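PLERKUSIA, 06/11/2020 - Rakari, a supplier of household linens and storage baskets, is adding a small towel range to its spring catalog. The line is called Ma and will reach 154 stores in April.

Ma towels come in 20 prints and colors, including plain brights, lettering and animal designs for children's bathrooms. All of them are sized to be folded and stacked in an open plastic basket, so families can keep a week's supply on a shelf or on the floor.

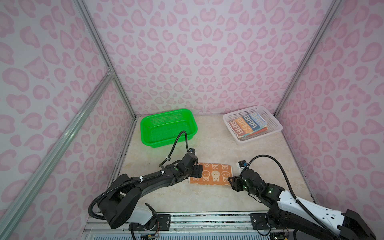

An orange towel with a white bunny print, with folded towels in a white basket and a green basket behind it.

Rakari developed the range after asking 551 households how they store clean towels. Many said they had no linen closet and kept towels in baskets - often in the same room as the washer.

The towels are sold singly or in sets of 10. Baskets are sold separately under the company's Arer name and come with open grid or mesh sides.

Store buyers can request fabric samples and a price list from the Rakari trade office in Plerkusia. Orders for the first delivery are open now.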